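Two arms on one table, right one drifts after a while

Posted in Home Builds by trorkeck_dan

I've been putting together a two-arm setup in our shared shop. Butcher-block top, black rails down both sides with one more across the far edge, an arm on each side facing in. Both run off the same PC. They home fine, but by evening the right gripper lands 5 mm off from where it started - the left one never does this. I've redone the calibration 2 times already.

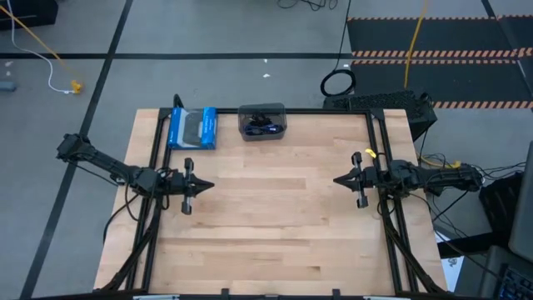

I'm on Mabula firmware, build 454, and both arms got the same settings file. Any ideas before I start pulling motors on Friday?

Obinna Balogun
Check your rail bolts first! I chased something just like this all of February and swore it was software. Run the right arm by itself for an hour, then put a dial indicator on the rail and push on it by hand. If the needle moves, snug up the corner plates and home again. Also look at how your cables hang, mine were tugging on the base every time the arm swung out.

fornell86
bad encoder. swap it

Okach
I wouldn't buy anything yet. Trade the shoulder motors left to right and see if the drift follows the motor - takes 20 minutes. If it stays on the right side, go with what Obinna said.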